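Vurkel tracker drops out in cluttered kitchens

flillu_55
Pose tracking loses lock in nearly 16 episodes per batch. Same config as November. Is it the map size?

yaw.antwi
Raise max keypoints to 800 and rerun. Worked on our Nivine set.

nasution86
Disagree. More keypoints won't fix motion blur - drop the blurred images before matching.

yaw.antwi
Then you get gaps in the trajectory.

flillu_55
Will try both on Tuesday. Two images from the batch:
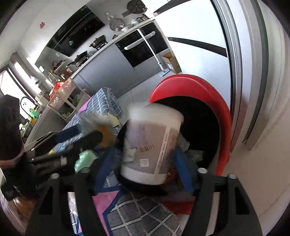
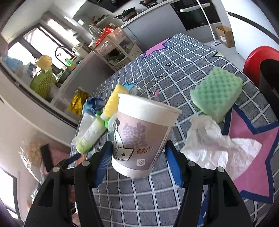 First: bucket, slight blur. Second: paper cup in the grip.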